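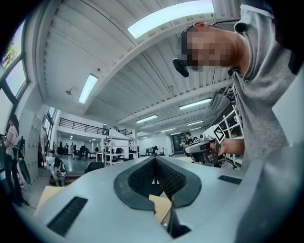

Leaning over the gripper.

Listening to Heavy Music, Unit 3: Slow Stuff

Okay, doom. I've been looking forward to this one since we started (you could probably tell, I kept sneaking it into the thrash unit). These notes cover what we got through in class plus a couple of things I ran out of time for.

Start with the tempo, because it does more work than you'd think. Most of what we played in the first two units moves fast enough that you hear a riff as one shape. Slow it way down and your ear starts picking it apart. You hear the pick hit the string, then the note, then the amp humming under the note, and then you sit there waiting for the next one. The waiting is part of the song! When I played the first Tarnadmont track, half the room looked up at the speakers during that gap after the opening chord, and I'd bet that's what the band wanted.

Count along with it when you listen at home. Tap your foot on the snare only. You'll probably rush, everybody does, and it's worth noticing where. I always rush right before the second verse, and I've owned that record for ages.

Tuning next. Guitars in doom tend to be tuned down, sometimes a lot, and looser strings wobble in pitch when you hit them hard. On the Nurkitz demo you can hear every chord start a little sharp and sag into place. Some people find that sloppy. I love it, and I'd ask you to play the second song twice before you make up your mind. The bass is distorted too, so the low end gets blurry, and the drummer answers by leaving loads of room and hitting the ride bell so something cuts through.

Vocals are where we had the big argument. Hung uses clean singing, very high and kind of wailing, and a lot of you said it sounded corny. Fair enough, some of it does! The chorus about the bell tower is a lot. But listen to how long he holds the last word of each line and what the guitar does under it. The chord changes and the note stays put, so the same note goes from sweet to sour. That's a trick older than metal, and church choirs get plenty of use out of it.

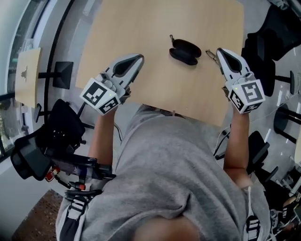 Seated at the table, a gripper in each hand.

A bit of background on money and records, as promised. The Tarnadmont debut was pressed in a run of 900 and then sat around for years. The second album got 2,000, and that was thought reckless at the time. So when you read that a doom album was "hugely influential," remember it can mean a small pile of people heard it and a good share of them started bands. Tape trading filled in the rest, and nobody has a number for that.

Then Grirnari, who don't fit. They have the tempo and the tuning, but the songs end in under five minutes and there's an organ all over them. Is it doom? I go back and forth. My own feeling is that the organ fills up exactly the silence the other bands leave open, so it feels slow without feeling empty. Somebody in the back row called it "funeral prog" and I've written that down to steal later.

For next time:

Listen to all of the Hung album in one sitting, with no phone. Side two is better.

Write 1,000 words on one single transition between two riffs. Only one. Tell me what each instrument does, what drops out, and how long the change takes to settle. You don't have to like the song, and I'm happy to read a grumpy paper as long as you've heard the drums properly.

Bring headphones if you have them. We start on death-doom, and the bass gets lost in that room.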